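Kitchen robot tips: house rules for pouring drinks

I get more mail about pouring than about anything else on this page, so I finally typed up the rules we go by. Most of them are boring. Boring is good when there's a bottle in the air and an outlet on the wall behind it.

First rule, and the one I'm strictest on: every cup goes on a tray. A tray with a raised rim will catch a dribble, and it gives you one thing to line up before you start. Ours goes in parallel to the front of the table, cups upright, with a gap between them wide enough that a gripper can come down without brushing the neighbor.
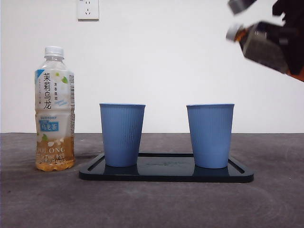 Page last changed: April

Keep the bottles you aren't pouring off the tray. I like the spare standing to one side, level with the end of the tray or a little behind it, because an arm that swings wide will find anything you leave out front. We do tea for two most often, and the jasmine oolong and the darker tea each get a spot that never changes. If you have to move one, stop the program first. Yes, even if it's only an inch!

Caps. Write down who takes them off and when, and stick to it. At our place a person loosens the cap, a person checks it, and the arm doesn't get a go-ahead until that's been said out loud. I had a long back-and-forth with Keegan Tremblay over this (he runs a Prorlow arm in his garage and wanted a checkbox on a tablet), and we settled on both. He still forgets the checkbox.

Always do a dry run with the caps on after you change anything: new cups, a new tray, a different brand of bottle. I know it's dull. Do it at the speed you plan to pour at, too. A slow rehearsal won't show you how far a half-full bottle swings when the wrist turns over.
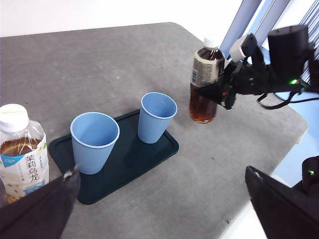
Grip height matters more than grip strength. Thin plastic bottles buckle if you squeeze too hard, and then you've got tea coming up over the neck - so take hold around the label and bring the force up a little at a time. Teach it with a full bottle, then test again with one that's nearly done, which gives a lot more easily. Save those as separate settings. I called mine "fat" and "skinny" and I regret nothing.

A few smaller ones:

Hands off the table while an arm is moving. If you want to nudge a cup, pause it.

Tie cables back so they can't hook a bottle on the way past.

Wipe the tray between runs, and the fingers too. Sugary drinks are the worst for this.

Keep the stop button where your other hand is, and test it every Friday. My log is up to 372 pours and the button test is the only line I've never skipped.

Next up is hot drinks, which need a page of their own. Until I've written it, please stick to cold tea.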